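**Mududbridge centre completes first stage of gripper comparison**

April 2026

The Mududbridge Centre for Assistive Automation has completed the first stage of its comparison of robotic grippers for light cleaning and tidying work. The trial is being carried out at the centre's test rooms in Brollside and is intended to help care providers and small hospitality firms decide what equipment is suitable for everyday tasks such as clearing a table, folding a cloth and dealing with a spilt drink.

The first stage compared 2 gripper designs on the same arm and under the same controller. One, known within the centre as the Geddes hand, has slim fingers with a firm tip. The other, supplied by a workshop in Andotville, has broader fingers that give a little under load. Both were put through an identical programme of tasks, and a total of 1,922 attempts was recorded before the stage was closed.

Ourania Kontogiannis, who leads the trial, said that the centre had deliberately chosen tasks that most people would regard as trivial.

"Picking up a rigid block tells a buyer very little," she said. "The firms that come to us want to know whether a machine can take hold of a cloth that is lying flat, use it, and put it down again without leaving the table in a worse state. Those are the attempts we have been scoring."

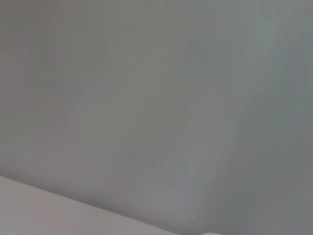 The position of the wrist camera took up more of the team's time than had been planned. Each gripper alters what the camera is able to see, and the bracket must hold it far enough back for the fingers to be in view at the moment of contact. At some points in the arm's movement the camera has little to work with: a plain grey surface filling most of the view, a paler one meeting it along a slanting edge, and only the tip of something white showing at the bottom. The controller is expected to go on working through such moments without losing its place in the task. For this reason the team recorded the wrist view and the head view together throughout, and attempts in which one of the two recordings was incomplete were left out of the final count.

Two bracket positions were tried. The shorter bracket gave a closer view of the object being gripped and was preferred for handling cups, where the height of the rim matters a good deal. The longer bracket gave a wider view of the table but was more easily knocked when the arm worked near a wall. The centre has settled on the shorter bracket for the second stage, with a small change to its angle. Engineers who have used the earlier drawings should note that the mounting holes have been moved and that the old cover plate will no longer fit.

On the question of the grippers themselves, the results of the first stage are mixed. The Geddes hand was the more dependable of the two with cups and other light, stiff objects. Its narrow fingers could be placed on either side of a cup lying on its side, and it seldom pushed the cup away before closing. The Andotville gripper performed better with cloths and towels, particularly when they were folded and several layers had to be held at once. It was slower to close, and the team found that its softer fingers marked more quickly and had to be cleaned more often.

Of the attempts recorded, 752 involved a cloth or towel. The centre regards this part of the programme as the most useful to prospective buyers, as wiping remains the task on which enquiries are most often received. Wiping was scored in separate steps: finding the towel, taking hold of it, bringing it to the spill, passing it over the surface and setting it down. An attempt could therefore earn a partial score, and the full results will show at which step each gripper tended to fail.

Magdalini Antoniadis, who is responsible for the test rooms, said that the layout of the tables had been kept as plain as possible so that differences between the grippers would not be hidden by differences in the surroundings.

"We use a white table against a grey wall and we put out very few objects," she said. "Visitors sometimes remark that no kitchen looks like that, and they are quite right. The second stage will be closer to a real kitchen. At this point we wanted to be sure that when the score changed, the gripper was the cause of it."
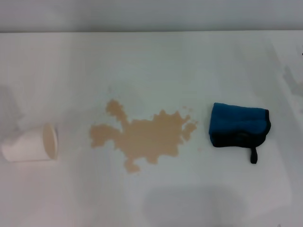 She added that the same care had been taken over lighting. The lamps above the table are diffused and were left at one setting for the whole of the stage. Early practice sessions, which do not form part of the results, had been held under brighter lamps, and the cameras had then had difficulty with glare from pale surfaces. The present setting is less bright, and the team accepts that it reduces contrast in the wrist view. Further work on lighting is planned, and the centre would be glad to hear from other groups that have compared camera settings in rooms of a similar kind.

Operators were also asked to keep written notes after each session. These notes have proved valuable in explaining some of the lower scores. In several sessions the towel was gripped correctly but too near its edge, so that it folded under itself when it was drawn across the table. In others the arm approached from an angle at which the fingers hid the object from the wrist camera, and the controller relied on the head view for the final part of the movement. The team has drawn up a short list of changes to the starting positions as a result.

The trial has been supported by a grant from the Brollside Skills and Industry Fund. Part of the grant has been set aside for training, and 20 places will be offered to technicians from local firms who wish to learn how the grippers are fitted, checked and scored. No earlier experience of robotics is required, although applicants should be comfortable with hand tools and with keeping accurate records. Places will be shared as evenly as possible between care providers, hospitality firms and repair workshops - the three groups from which the centre has received the most interest.

Ms Kontogiannis said that the centre did not intend to recommend one gripper over the other on the strength of the first stage.

"A care home that wants help with clearing cups may come to a different view from a café that wants its tables wiped," she said. "We shall publish the scores task by task and let people read the part that concerns them. It would be wrong to reduce all of this to a single figure, and we have declined requests to do so."

The second stage will begin in September. It will use the same arm and the same pair of grippers, with the revised bracket and a wider range of surfaces, including wood, tile and patterned cloth. A second controller will be introduced at that time so that the effect of the software can be examined separately. The centre has confirmed that the tasks themselves will remain unchanged, so that scores from the two stages can be set side by side.

A written report on the first stage, with the scoring sheets and the bracket drawings, will be placed in the reading room at Brollside and sent to member organisations. Firms that are not members may ask for a copy at the centre's front desk. Applications for the training places should be made in writing to Ms Antoniadis at the Mududbridge Centre for Assistive Automation, giving the name of the employer and a short account of the applicant's present duties. Those who applied for the previous course and were not given a place need not apply again, as their details have been kept on the list.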